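Preltov浅色木纹桌 用了快一个夏天，随便写写

先说结论：能买，别原价买。赶时间的看到这儿就可以关了。

我是六月下的单，工作室要添一张不大的桌子，不放电脑，就拿来摆东西、拆快递、喝咖啡、偶尔站着开个小会。预算卡得死，200以内。Preltov这张标价就是200，等了一阵子，降到119，当场付款。后来又看到它涨回去了。所以价格这个事，看运气。

收货那天下午四点多，一个人搬上楼。箱子比我想的沉。包装还行，四角有泡沫，桌面朝下压着一层纸板，没磕。说明书一张纸，图小得要命，字更小。螺丝按袋分的，袋子上有编号，这点好评。可是编号跟说明书上的对不上（？？），我拿的可能是旧版说明书，反正最后是靠猜装完的。花了31分钟，计时了，因为跟Dinesh Subramaniam打赌半小时能不能装完。输了。请了一杯咖啡。

装的时候注意：先别把螺丝拧死。全部挂上，桌子翻正，晃一晃，再拧。我第一遍拧太早，一条腿有点别着，又拆了重来。自带的小扳手很软，有条件用自己的。

桌面。重点说桌面，毕竟天天看的就是它。

颜色浅，偏米黄，网页上的图调得有点发白，实物要暖一点。我挺喜欢这个颜色，不挑灯光。纹路是长条的，弯弯地走，有的地方密有的地方疏，不是那种一格一格重复的假花纹看着心烦的。表面哑光，反光很少，拍东西不用老躲着灯。
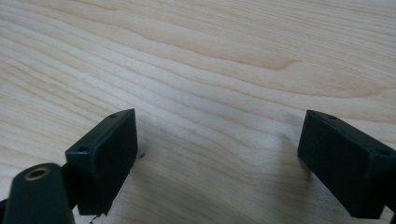

手感滑，但不是那种滑得东西到处跑的滑。写字要垫东西，单张纸直接写会感觉硬。擦起来容易，湿布一下干布一下就完事。咖啡渍我试过，放了一个中午再擦，没留印。油性笔就不行了，蹭上一道，用酒精擦了好几遍才淡下去，现在侧着看还有一点影子。怪我自己。

耐刮程度，中等吧。钥匙扔上去没事，金属的东西拖着走我是不敢的。Kurniawati Latuheru说她家那张同款，厨房里用，切菜板直接放上面推来推去，已经有细划痕了，逆光能看见。她不在乎。你要是在乎就垫块布，或者就认了。

气味：头两天有，开窗，第三天基本闻不到。对味道敏感的朋友自己掂量。

圆角。这个我必须夸。之前用的Vasylenko那张小桌，角是尖的，我大腿外侧常年一块青。换了这张以后撞过，疼还是疼，不青了。家里有小孩的估计更看重这个。不过圆角也有坏处，夹东西的时候位置要挑，夹子夹在角上会歪，得往直边上挪。我买的是Plitar的夹灯，夹在长边中间才稳。

桌上还有个走线孔，圆的，小。真的小。一般的充电线能过，插头大一点的就别想了，得从没插头的那头穿。我买之前没细看尺寸，以为能把整个排插的头塞下去，想多了。也没有配盖子，我这张反正是没有，箱子里翻了两遍。橡皮、回形针这类的掉下去过好几次，后来习惯了，小东西离它远点放。客服说可以单买盖子，问了运费，算了。

大小的话，一个人用宽裕，两个人面对面有点挤，但也能凑合。我平时上面就一个铁丝网篮，一个纸杯，剩下的地方够摊开干活。篮子是深灰的，Bedside家的，长方形，敞口，本来买来放床头的杂物，尺寸不合适就挪到这儿了。放浅色桌面上倒是蛮搭。底是平的，搁着很稳，细铁丝的边，里面装了啥一眼能看到，找东西快。缺点是太小的东西会从缝里露出头来，笔要横着放。这篮子单独打分我给高分，桌子反而要扣一点。 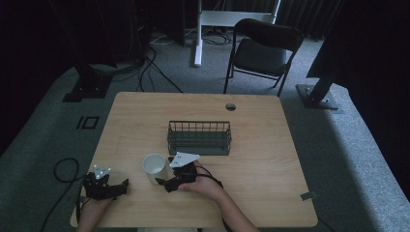 稳不稳？看地面。我这边铺的灰地毯，桌腿陷进去一点点，反而稳。之前在瓷砖上试过一天，有轻微的晃，写字时能感觉到，纸杯里的水会抖。垫了折起来的纸片才好。箱子里没有给调节脚垫，这个价位不给有点小气。地毯上拖动比较费劲，得抬，一个人抬得动，就是别满桌东西的时候抬，我干过，杯子倒了。

承重没有正经测。放过一整箱打印纸，1,000张那种，中间没看出往下弯。坐上去没试，也不打算试，说明书写了别坐。

高度。坐着用标准偏高一点点，配普通的折叠椅刚好，配矮凳子就要耸肩膀。我那把黑色折叠椅，坐垫和靠背都带软垫，坐一下午腰还行，就是靠背往后仰不了。站着用就矮了，弯腰久了难受。要是主要站着干活的，建议另外找。

线。这个算不上桌子的问题，但还是说一句：桌下没有任何理线的东西，没槽没网，什么都没有。走线孔穿下去的线就直接垂着，然后全堆地上。我拖了两个月没弄，一脚绊过去差点连桌带人。后来买了几条魔术贴绑带，绑在桌腿上，好一些，也就好一些。强烈建议下单的时候顺手买绑带，别学我。

售后碰过一次。少了一颗螺丝，发了照片过去，隔天回复，说补寄，等了一个多星期才到，寄来一整袋。态度没问题，就是慢。多出来的螺丝我还留着，谁要谁拿。

跟Vasylenko那张比一下，有人私信问过：
Vasylenko更厚实，腿更粗，晃得少，角尖，颜色深，落灰特别明显，一天不擦就没法看。
Preltov这张轻，颜色浅，不显灰，圆角，走线孔有但小。掉头发倒是看得一清二楚，别问我怎么知道的。
价格差不多的话我还是选Preltov，主要是搬家方便，拆了能放进小车后备箱，我量过。

打分吧：
桌面 8.5
安装 6，说明书拖后腿
稳定 地毯上8，硬地面6
走线 5
圆角 满分
售后 7

适合：小工作室，租房的，当第二张桌子用的。
不适合：要放大显示器加一堆设备的，要站着干活的，受不了垫纸片的。

补充一下，评论区问会不会发黄。我这张不靠窗，目前没看出来。靠窗的我不清楚，Kurniawati那张挨着厨房窗户，她说靠窗那半边颜色好像深了一点，又说可能是油烟。不好下定论，等她哪天挪开上面的调料架对比一下再说。

再补充：有人问能不能自己在桌面上再开一个孔。Dinesh开过，在他自己那张上，开孔器慢慢转，背面垫木块，正面贴胶带，边上还是崩了一小圈。他拿砂纸磨了磨，远看还行。保修肯定就没了，想清楚在动手。

先这样，要出门了。螺丝规格晚点量了贴上来。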